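I've been reheating lunch in a microwave almost every working day for years, and until this spring I never gave any thought to how I did it. Plate in, two minutes, plate out, complain that the middle is cold. Then I started spending more of my day in a room with a couple of microwaves in it and a lot of dishes going in and out, and I began to pay attention.

The first thing I changed was the dish. A flat plate is fine for a slice of pizza, but for anything with sauce or rice I now use a bowl, and one that leaves space on the turntable. My old dinner plates from Satti were so wide that the corners of the oven stopped them from turning. I could hear them knocking and I just put up with it. A smaller bowl turns freely and the food heats a lot more evenly.
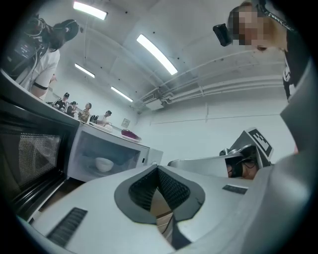 The second thing is where the next plate waits. I used to leave it on the other end of the counter and walk back and forth with a hot bowl in my hand. Now I set it on top of the microwave before I open the door. A flat top is handy for that, as long as you don't block any vents - check where yours are, because on my Tirkwood at home they're on the side and on my sister's they're on the back. I also don't leave anything up there overnight. The top of a microwave collects grease and dust faster than you would think, and a forgotten plate glues itself down.

Third is the door. It needs more room than the box does. When I moved into the apartment on Gistwood I measured the counter for the oven and forgot about the door, and for a month I had to move the toaster every time I wanted to heat up coffee. Doors nearly always open to the left, so the free counter space should be on the right, where you can set something down without reaching around. I paid a handyman 100 dollars to shift a shelf and that fixed it. I could have done it myself with a screwdriver and a free afternoon.

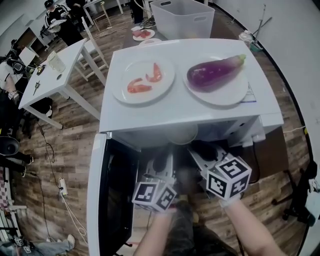

Shrimp and eggplant are the two foods I've had the most trouble with, so I'll put down what works for me.

Cooked shrimp goes rubbery very quickly. I heat it at half power for 20 seconds, turn the pieces over, and do it again only if they're still cold. A damp paper towel over the plate helps. At full power I have ruined more shrimp than I want to admit, and the smell stays in the oven until the next day.

A whole eggplant has to be pricked all over with a fork first. Skip that and it can burst, and then you're cleaning purple skin off the ceiling of the oven. I give a small one five minutes, turn it, and keep going until it feels soft when I press it. It doesn't taste like a roasted one, but for a dip it's good enough, and it beats running the big oven at 200 degrees for most of an hour in July.

For cleaning, I put a cup of water and some lemon in for three minutes and leave the door shut for another five. After that everything wipes off. The glass turntable goes in the sink with the dishes, and the ring under it gets a wipe too.

I'm still looking at replacing the Tirkwood. There's a Stollomwood for 245 dollars with a plain dial, and I like a dial. I'll probably wait until the old one quits.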